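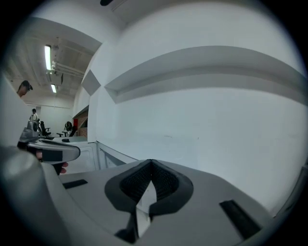 Filtstead Street Tree Records

4 min read

This dataset lists street and park trees in the township of Filtstead, with species, trunk size and condition at the time of inspection. It covers public land only. Trees on private lots are left out, even where the canopy hangs over the footpath.

Files

- trees.csv: one row per tree
- species.csv: common and botanical names, joined on species_code
- streets.csv: 204 street segments, with the suburb each one falls in

Main columns in trees.csv

- tree_id: stable between releases. IDs of removed trees are not reused.
- girth_cm: measured at chest height. Multi-stemmed trees carry the largest stem.
- condition: good, fair, poor or dead
- last_seen: month and year of the latest inspection

Coverage

Gaete and the town centre were inspected in full. Tutano is roughly two-thirds complete, and the creek reserve there still needs to be walked. Inspections ran over 12 months, so deciduous trees seen in winter may have a less reliable condition score.

Known problems

Plane trees and liquidambars were mixed up in parts of Gaete. Most rows have been corrected. Four segments have no colour-coded map sheet and were located from house numbers.

Loading

The CSV files are UTF-8 with a header row. Blank cells mean not recorded. Drelinik, the small script in the tools folder, checks the joins and reports orphan codes.

Licence

Free to use and share with credit to the Filtstead Street Tree Records. Corrections are merged each May.

Contact: use the issues page | © Filtstead Street Tree Records | Back to top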